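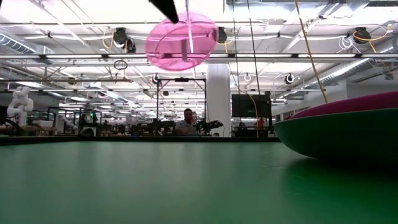 A bowl on the green table at the Cestden test hall, with a pink ball hanging over it.

When the Cestden site started teaching robot arms to handle loose items, the people who had packed those items by hand were offered first pick of the new jobs. One of them had spent 3 years on the packing line. She now works in the test hall as an operator, and she agreed to talk about the change on condition that her name was left out.

"I applied because it was days only," she says. "I had been on rotating shifts the whole time and my kids were sick of it. I didn't know much about robots. I still wouldn't say I know much about robots. I know what they do with a ball and a bowl."

Cestden packs small household goods for other companies. The arms are meant for the mixed orders, where every box is different and ordinary machinery is no help. Before an arm gets near a customer's order it is tried on simple things in the hall: plastic balls, bowls, cups, blocks. The software that schedules the trials is called Gekirine, and most of the staff just call it the list.

"You come in and the list tells you what you have. You set the table, you run it, you mark down how it went. Then you set the table again. Some days I do 100 of the same one. People think it must be exciting and I tell them it's a lot of putting a ball back."

She found the pace hard at first, and for a reason she had not expected. On the line there was a target on the wall, 900 items a shift, and everyone knew where they stood by lunch.

"I hated that number. Then I got here and there wasn't one, and for a month I went home feeling like I hadn't done anything. My supervisor had to tell me that a bad run written down properly was a day's work. It took a while before I believed that."

The packing line had 28 people on it before the arms came in. Cestden has said that no one was let go because of the project, and she does not dispute it. Some people moved to receiving, a few came to the hall, and others left on their own and were not replaced.

"So it's true what they say, but the line is still smaller. Both things are true. The ones who are left over there do the returns and the breakables, and that's the harder work. It used to be mixed in with easy stuff so you got a rest. Now the easy stuff is what they want the arm to take."

She would like the company to look at that before it goes any further. The breaks on the line were set when the work was different, she says, and they have not changed.

Her own body feels better. Her wrists used to ache by the middle of the week, and she has stopped wearing a brace. Her eyes are more tired. The hall has long rows of bright ceiling lights, and she spends much of the day looking from table to screen and back.

Being recorded took getting used to as well. There are cameras up on the ceiling framework, and they were the first thing her old coworkers asked about.

"We had a meeting on it in November. What they told us is that the recordings are for the trials and they can't be used for discipline. We asked for that in writing and we got it. I wouldn't have stayed otherwise."

The training was run by Halász, the contractor that set up the hall, and lasted two weeks. She thinks it should have been longer, with more time on what to do when an arm stops in an awkward position. Most of that she picked up from the operator at the next station.

The next step is a trial at the Amell warehouse, with real orders and an operator standing by. She has been asked to go and has said yes, as long as the hours stay the same.

"I know what a box is supposed to look like when it's packed right," she says. "The engineers ask me that all the time - would you send this out? Mostly I say no. They write it down and change something, and we go again."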